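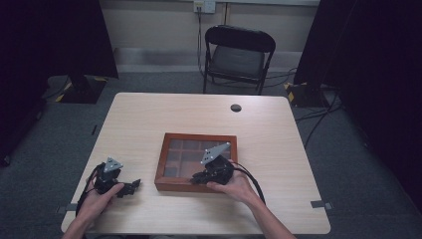 3.2 Storage of small finds

Small finds from the Flastden and Roscombe trenches were sorted by material in the field and again at the Loltham store. Most were beads, buttons, pins and fragments of clay pipe. Older collections in the store had been kept in paper envelopes, and many of the envelopes had split along the fold. For the new material we used shallow compartment boxes of the kind shown in Figure 3, with a glass lid over a grid of square cells. The lid lets a reader check the contents of a row without handling the objects, and the partitions keep beads of similar size from mixing.

Figure 3. Wooden compartment box with glass lid.

Each cell was given a code made up of the trench letter, the row and the column. The code was written on a slip of acid-free paper laid under the object and entered in the finds register the same day. Objects too large for a cell went into lidded trays and are not discussed in this section. Over 900 objects were stored in this way by the end of July.

Ronja Dalen checked the register against the boxes at the close of the season. She found 8 mismatches, all from Roscombe, where two trench letters had been swapped on the context sheets. These were corrected before the counts in Table 2 were made. Metal pins were later moved to sealed containers with silica gel, following the advice in Lu, and their cells were left with a slip giving the new location. Glass beads stayed where they were. The counts by trench and material are given in the next section.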